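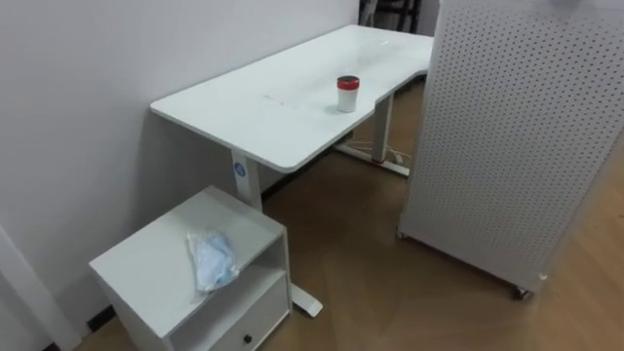 A cup with a red lid on a white desk.

In praise of the tea break

My first job was in the post room at Surdu, a firm that made shelving and, for a short and regrettable period, garden gates. I was seventeen and I knew nothing at all, and almost everything I learned there I learned between half past ten and quarter to eleven in the morning, when a bell went and the whole building put down whatever it was holding and went for a cup of tea.

I have been thinking about that bell a good deal lately. My niece started work at an office in Rindanholm in September, and when I asked her what time they had their break she looked at me very kindly, the way you'd look at someone asking where to tie up the horse. They don't have one. People get a drink when they want a drink and take it back to their desks, and I'm sure it's all very civilised and grown up, and I came away feeling quite sad about it.

You see, the tea was never the point (it was dreadful tea, stewed in an urn that held enough for 104 people and tasted faintly of all of them). What mattered was that everyone stopped at once. If you stop by yourself you feel a bit guilty, and you keep one eye on the work. When the whole place stops there's nothing to feel guilty about, and you end up sitting next to whoever happens to be there - the woman from wages, the lad who drove the van, once or twice the managing director, who took two sugars and had strong views on runner beans.

I found out in those fifteen minutes how to ask for a rise, how to get ink out of a shirt and which of the foremen had recently lost his wife and ought to be treated gently. I don't know how you would come by that sort of thing now. I suppose somebody might send you a message, but you'd have to know to ask.

I do understand the arguments against. Not everybody likes tea, or company, and a bell is a bossy thing. When I moved on to Wolier they had done away with theirs, and plenty of people were glad to be trusted with their own time. I was glad myself for a while. Then one winter I realised I had worked two doors down from a man for nearly two years and couldn't have told you whether he had children.

So I would bring it back, if anyone were daft enough to put me in charge. No bell, perhaps. Just a time on a Monday morning, say, and a tin of biscuits, and the boss made to come down and queue with the rest of us. My niece says she'll suggest it. She has also asked me, very politely, not to ring her at work.

2 comments | 1000 shares

More from Opinion
Why I still write my shopping list on an envelope
The slow bus to Etum, and why it should stay slow
Let children be bored in August
A kind word for the village noticeboard

We use cookies to help this site work properly. By carrying on reading you agree to our cookie policy.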